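Open Day Walk-Round: Laundry Demo Corner, Serkeck Hall
Checklist with my comments

I do this list before every public session and again at the break. The afternoon one is below, typed up from my clipboard, so forgive the tone. Réka Gulyás went round with me and argued about half of it (she was right about the cable, see item 6). 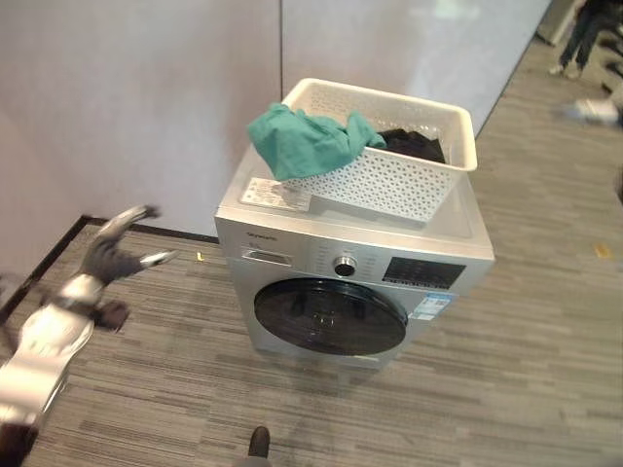

4 min read

1. Approach and walkway. OK, with a comment.
People come into this hall from the Pradness side and they walk wherever they like, bless them. At the briefing we agreed nobody stands inside the arm's reach while it's moving, and I'd like that said out loud before each run, even when it's the same families coming back for a second look. One dad this morning leaned in to ask me about spin speeds. Lovely man, wrong moment!

2. Washer standing steady. OK.
Pushed on each top corner with the flat of my hand. No rock. I was worried about carpet under a machine this heavy, but it sits fine. Transit bolts are still in, and they stay in, because we never run a spin here.

3. Laundry basket. Needs watching.
It lives on top of the washer for the demo and it overhangs the back a little. I don't love that. With only clothes in it there's no weight to speak of, and the teal piece hanging over the corner gives the hand something easy to go for. Pull it forward between runs, please. If anybody swaps in towels, come and find me first.

4. Emergency stop. OK.
Tested it 2 times, once from the operator's chair and once from the visitor side. Both good. The spare button from Westetti is still in its bag in the crate, and I'd be happier if it were plugged in somewhere.

5. Floor litter. Fail, then fixed.
There were bits on the carpet near the washer, one tiny yellow thing by the wall and a scrap further over. I picked up both. Small stuff like that gets under wheels and into little kids' mouths, and we had plenty of little kids today. Whoever opens up in the morning, run the sweeper over it, it takes no time.

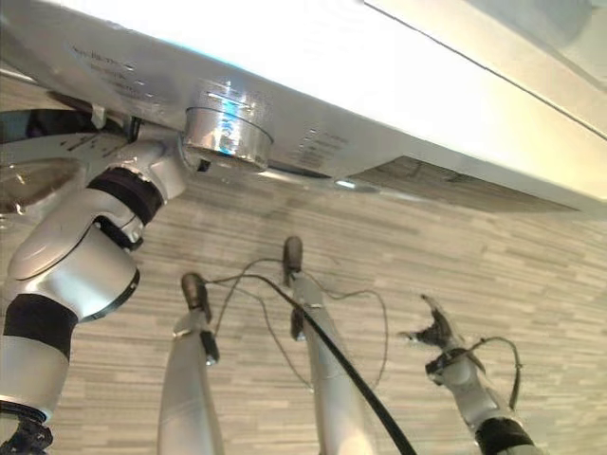
6. Cables and wiring. Fail, corrective action open.
My rule for wiring is simple: if a finger can hook it, it's too long. I've been saying so ever since the Ramalho visit in October, when we lost most of an hour to one snagged lead. Réka wanted the thin wires by the fingers tied back, and I said they'd be all right for one afternoon. Then I looked again at how they loop between those two long silver fingers, with a thick black cable running down past them as well, and I gave in. Soft ties only, and leave enough slack for the wrist to turn. I've ordered a bag of 300 so we can stop borrowing from the electricians.

7. Knob task. OK.
Speed is limited to 235 on the operator's panel and it must stay there with the public in. I tried the knob by hand and it turns freely with no sharp edge. Someone asked if we could go faster for the last show. No.

8. Barrier distance. OK.
Tape is down at 900 mm past full reach. It's peeling at one end, so I pressed it back with my shoe and it will need doing again properly. Gaffer tape is in the blue crate.

9. Hands, sleeves and covers. OK, with a comment.
Check the fabric cover at the wrist before every run. It should be bunched up clear of the finger joints, and you should be able to see the metal hinges without lifting anything. If it has slid down, stop and push it back up. Don't just tug at it while the arm is live (you know who you are).

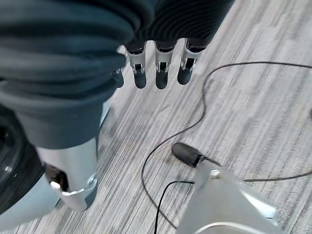 Same goes for the rubber tips. Give each one a gentle twist, and if it moves, swap it and write it on the sheet. We have spares in the lid pocket of the tool case, fewer than I'd like.

10. Loose ends on the carpet. Fail, corrective action open.
There's black cable snaking over the floor close to the base, and a small black end piece lying there with it. Coil what isn't needed, tape down what is, and tell me what that piece belongs to so I can label it. No run starts until the floor near the wheels is clear.

Result: items 6 and 10 to be closed before the doors open again. Item 3 stays on my watch list. Réka has the signed copy and I have the tape.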